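Unit 7: When the success number is wrong
Course notes, Robots in Everyday Work
Senyo Essien

Read this before the tutorial. Bring the log sheet from Unit 6 and a pen that works.

1. The claim

Last January the Horov table-setting system was reported to us as working 100 per cent of the time over 40 runs. I don't believe numbers like that and neither should you. A person setting a table doesn't manage 40 out of 40 if you're strict about what "set" means, and a person has skin on their fingertips.

So Lamisi Akolgo and I asked for the logs. What we got was a column of ticks. Each tick had been written by the control program, Irik, at the moment it finished its last planned movement. Nothing in Irik checked whether the spoon, the plate or anything else had ended up where it belonged. It checked whether the arms had. A run in which both arms waved about politely over a bare tray would have earned the same tick.

We went back through the recordings and scored them by eye. The result was 12 failures. Most weren't spectacular, and I suspect that's why they got through.

2. What the task asks for

Two arms, one on each side of a wooden table. A black tray at the far side. The arms handle cutlery and a plate, working around a few other items that are meant to stay put. The tray has a raised lip, which matters more than you'd guess from the task sheet. The task sheet says "place items on tray" and stops there.
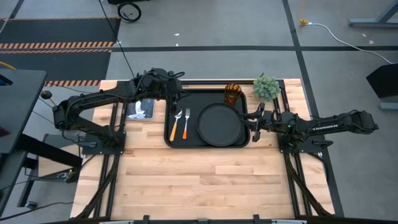 The plate is the hard part. It's flat, it's rigid and it has very little edge to hold. A parallel gripper has two fingers that close toward each other, so it wants something with two sides it can reach. With a plate on a tray, one of those sides is underneath. If the fingers don't get around the rim, they press on it, and then the plate slides. If it meets the lip of the tray, the tray may slide too. From the motor readings alone a push and a grasp can look much the same, at least for the first part of the movement.

Black plate, black tray, black gripper: ask yourself what a camera has to work with. The vendor's note calls the vision "robust to typical household items." Write down what you think "typical" is doing in that sentence. We'll come back to it.

3. The failure we studied

Run 31 is the one we'll use in the tutorial. According to our reading of the recording:

The right gripper came down on the plate rim slightly too far in.
The fingers closed on nothing much and the plate turned under them.
Irik saw the fingers stop moving, took that as a grip, and began the lift.
The wrist lifted, the plate stayed, and its edge caught the tray.
The tray shifted and the glass rocked. It didn't fall.
Irik logged a tick.

Note the last two lines. The glass staying up was luck, and luck was recorded as performance. When we raised this, the answer was that no harm had been done. That's true of every near miss, by definition, and it's a poor reason to leave one out of the log.

There's a second problem. The operator at Parkorthorpe had a stop button and didn't press it. I don't blame the operator. We asked what the button was for and were told "emergencies." Is a rocking glass an emergency? If the rule leaves you to work that out in under a second, it isn't much of a rule.

4. Things to check before you trust a run

Use this list on any recording, including your own.

Who or what decided the run was a success? If it was the same program that did the work, start again.

Is there a picture of the table at the end, from an angle where you can tell "on the tray" from "near the tray"? A view from directly overhead is weak on height. A low view is weak on depth. Get both if you can.

Are all the items accounted for, including the ones the robot wasn't supposed to touch? A spoon lying on bare wood is easy to miss if you're only looking at the tray.
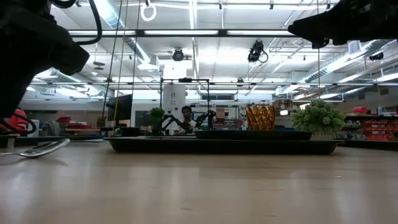

5. The fix, and why I'm not satisfied

The supplier's repair, an add-on called Arthur, compares a camera view before and after each run and flags differences. Fine. It's better than a tick from the motors. But it has a tolerance setting, and the default was chosen by the people who'd reported the original number. On our recordings Arthur's first pass caught about 60 per cent of the failures we'd marked by hand. It was described to us as a big improvement, and compared with zero I suppose it is.

Nobody has yet changed how Irik decides that it's holding something. Until that's done, the arm will go on lifting things it hasn't picked up.

6. For the tutorial

Score the first ten recordings on your own before you talk to your partner. Write your definition of failure at the top of the page and don't alter it halfway through. If the two of you disagree on a run, keep both scores and write a line on why.

Lamisi will take the session on stop rules. Reading for that is Chapter 4 of the course pack, skipping the part on conveyor guards.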